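The Odirell was supposed to be off the dock by 5 a.m. and at 5:20 Thibault Delaunay was still looking for the other glove.

"Leave it," Roussel yelled from the wheelhouse.

He left it. One glove, then. Left hand, wrong hand. August and the harbor already smelled like diesel and old bait, and up by the ice house someone was hanging the paper fish for the festival. Kids' fish, painted, googly eyes. Blessing of the boats at noon. They had to be back for it. Roussel's mother had her name on the list to read the names.

Past the breakwater, past the Edum light. Forty-seven years the old man had fished this line and never once used the plotter. Roussel used it. Roussel had two.

"Your dad would of gone further out," Thibault said.

"My dad's not paying for fuel."

First string, 22 pots. Nothing much. Shorts, a few keepers, a boot. Second string better. Thibault's bare hand had gone white and then red and then he stopped looking at it. Coil, stack, bait, shove. Coil, stack. Roussel didn't talk. He never did on this day, not till after.
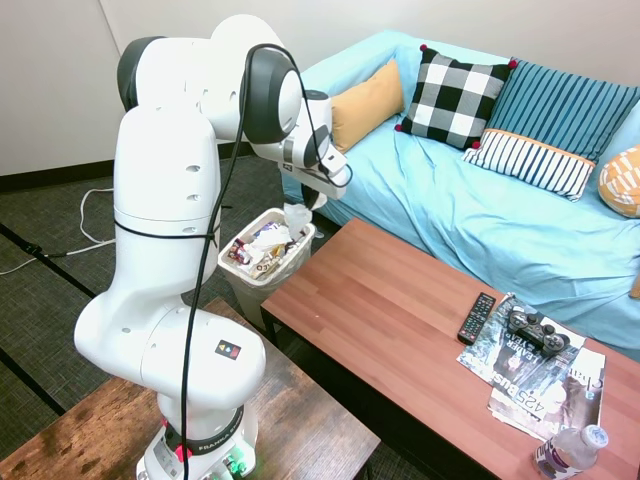
Third string was the deep one, the one they'd been saving. The hauler groaned and the line came up tight - too tight - and Roussel eased off and swore and eased it on again. Seventeen pots on that line. They got nine.

"Cut it?"

"Cut it."

So that was that. Thibault did it fast, before either of them could do the math on the gear.

They ran home with the sun flat on the water. 2,446 pounds on the Tekus scale, which beat last week, wich wasn't hard. The buyer said nice work and Roussel said yeah.

Ten to twelve. People all along the dock in clean shirts. Thibault still in his bibs, scales up to the elbow. The priest had started early and Roussel's mother was at the microphone, glasses on, paper shaking a little in the wind.

She got to the R's. She read it like the rest of them, same voice, same pause after.

Roussel took off his hat. Then he reached in his back pocket and handed Thibault the glove.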